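About Dokero – metal tabletops and work corners

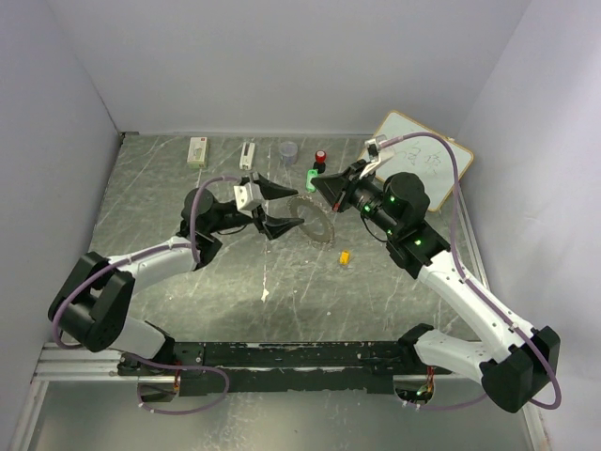

Square metal tabletop with scratches and scuffs, white walls on three sides.

Dokero is a small company in Mudasthorpe. We make metal tabletops for work, and we also take care of old ones. Our customers are schools, repair shops, laboratories and people who have a hobby room at home.

The company was started by Aishwarya Fernandes, who before this was repairing kitchen counters for restaurants. Many owners asked her for a new counter only because the old one had scratches. She looked at the counters and most of them were still flat and strong. So she began to offer a simple inspection before any purchase, and we continue to do this today.

We believe that a work surface is allowed to show its work. Pale lines and scuffs on gray metal are normal. If you prefer a fresh look, we can sand the top and give it an even finish, but we will also tell you when it is not necessary.

What we make

Our smallest top is the Thomas, a square of 60 cm, which fits well in a corner or on a low cabinet. The Motmont is the larger model and it is made to order in the size you need. For both of them we can supply plain side and back panels in white or light gray. The panels keep small parts from falling behind the table, and they are easy to wipe. Please tell us at the time of ordering if your wall is not straight – this happens more often than people think.

Our workshop

We are 2 people in the workshop and 2 in the office. Last year we delivered 188 tops, new and restored together. The metal is cut and the edges are finished in Mudasthorpe, in the same building where we answer the telephone.

Visitors are welcome in the mornings. You can bring a drawing, a photo of your table or only the measurements written on a paper. In June we close for stock-taking, and orders which arrive in this time are answered when we return.

If you have a question about cleaning or sanding, please write to us also when your table was made by another company. We will be glad to help.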